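Flondham Extends Winter Clothing and Bedding Exchange Through March

The Town of Flondham will keep its winter clothing and bedding exchange open through the end of March, following a request from the Fleddale district office, which shares the cost of the service. The exchange had been scheduled to close at the end of January.

Residents of Flondham and Fleddale may bring clean coats, flannel shirts, blankets and bed linens to the Chowdary Building on any day the building is open, between 9 a.m. and 4 p.m. Items may be taken by any resident of either community. Proof of income is not requested, and no one is required to donate in order to receive.

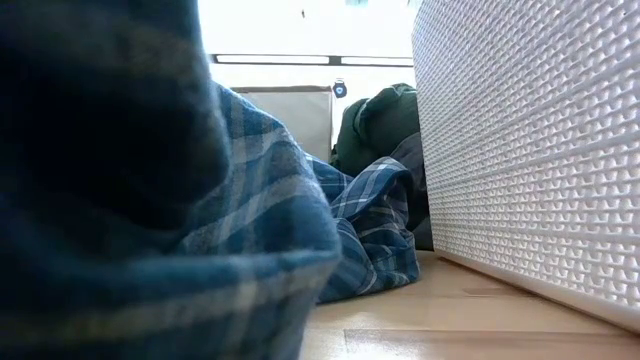

According to the town's midseason report, 1,000 items have been handed out since the exchange opened in the fall. Blankets and adult coats were in greatest demand. Children's coats in the smaller sizes were also requested often, and the supply of these ran out twice before the holidays. The report lists 136 households that have used the exchange at least once, an increase over the whole of last winter.

The extension will be paid for from the existing community services budget. The town has set aside funds for 40 additional hours of staff time, along with the cost of laundering items that arrive in usable condition but need washing. Laundering will continue under the present agreement with Fleltell, the linen service that already handles towels for the town pool. The agreement does not cover pillows, comforters filled with down, or electric blankets – these cannot be accepted at any time.

Donors are asked to empty all pockets and to fasten zippers and buttons before dropping items off. Bed linens should be folded and tied in sets, with the size written on a piece of paper or tape. Bags left outside the building after hours will be thrown away if they have been rained or snowed on. Last season the town paid to dispose of a large amount of donated bedding for this reason.

A limit of 2 blankets per person per visit will remain in place. The limit was introduced in December after several visitors arrived late in the day to find the shelves bare, and staff report fewer complaints on this point. Larger households may ask at the desk for a written exception, which is good for the rest of the season.

The Fleddale district office had also asked the town to consider evening hours. The town's reply states that the building is in use for adult classes after 5 p.m. and that no other room with enough storage is available this winter. The matter will be taken up again when the fall schedule is drawn up. 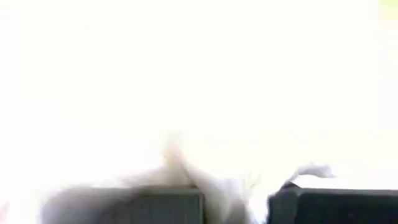
One Fleddale resident wrote in response to the notice that the daytime hours leave out people who work a full shift, and asked whether a relative or neighbor could pick up items for someone else. The town has confirmed that this is allowed with a signed note giving the name and address of the person who needs the items. The blanket limit will be applied to each person named.

Unclaimed items in good condition will be packed and stored at the close of the season. Worn items will be sent for fiber recycling. Questions may be directed to the community services desk at the Chowdary Building during open hours.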